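旧台式机拆开看CPU:哪些步骤值得做,哪些不必

网上教人翻新旧台式机的文章,多半第一句就是“换硅脂,立刻降温十度”。我不太信。硅脂干透了当然该换,可很多机器热,是因为风扇积灰,或者机箱塞在柜子里不透气。动手以前先清灰,再用几天,温度还高,才轮到拆散热器。

工具不用买套装。一把十字螺丝刀、一瓶高纯度异丙醇、几张不掉毛的布就够。Omura那套号称“装机专用”的工具卖239元,我用过,里面大半是塑料撬棒,拆台式机一次也没碰到。

第一步:断电,认位置

关机,拔电源线,按住开机键几秒放掉余电。开侧板,拆散热器前把每个插头的位置拍下来。品牌机的主板布局和零售板不太一样,照着别人的接线图插,出错的机会不小。先找到CPU插座,再看周围的电容有没有鼓顶、漏液。有鼓包的板子,我劝你别再往上花钱。 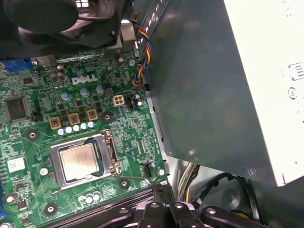
戴尔主板,CPU插座上方是一排小电容,再往上是三个方形电感。

散热器的螺丝要对角松,每颗先拧两圈,轮着来。拔不动时别硬拽,左右轻轻转。有人说用吹风机加热就好,我试过,效果说不上明显,开机跑几分钟再断电去拆更省事。

第二步:看一眼电源

电源上印的“80”字样常被当成质量保证。它讲的是转换效率,跟用了多少年、里面的电容还行不行没有关系。换显卡之前要看的是铭牌上的额定功率和各路电流。论坛里有个叫Mali Voyle的网友坚持“有标就能用”,我不同意。
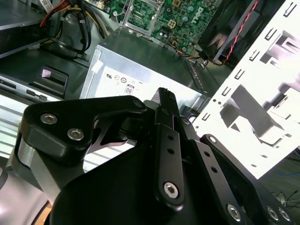

银色电源,白色标签上有认证符号和“80”标志。

电源外壳不要拆,里面的电容断电后仍可能带电。通风孔用刷子从外面刷就行,别用嘴吹。

第三步:压杆与CPU

压杆向下按,往外侧拨一点,脱开卡钩再慢慢抬。上盖随后掀起,CPU垂直拿,手指只捏两侧。如果只是换硅脂,这一步完全可以跳过,CPU留在插座里擦就好。我见过太多“顺便取出来看看”最后弄弯针脚的。
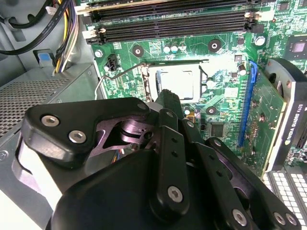
CPU在插座里,细长的银色压杆斜向左下;画面上方是两条黑色内存插槽。

擦净旧硅脂,等异丙醇挥发,新硅脂挤一粒米大小放在中间。抹平、画叉、五点法,争了这么多年,我在自己机器上没测出值得一提的差别。散热器压上去,螺丝仍旧对角拧,拧到底就停。

第四步:装回去以后

内存重新按一遍,两端卡扣要扣紧。风扇线别忘了接,不少品牌机没检测到风扇会在开机时报错。侧板先不装,进BIOS看风扇转速和温度,正常再合上。温度如果跟以前一样,就去查风扇和风道,别再涂第二遍。

相关文章
Gethin机箱风扇清灰记录
旧内存混插到底行不行
Londell硅脂用了11个月之后
二手电源怎么看铭牌
Hollimville旧货市场淘主板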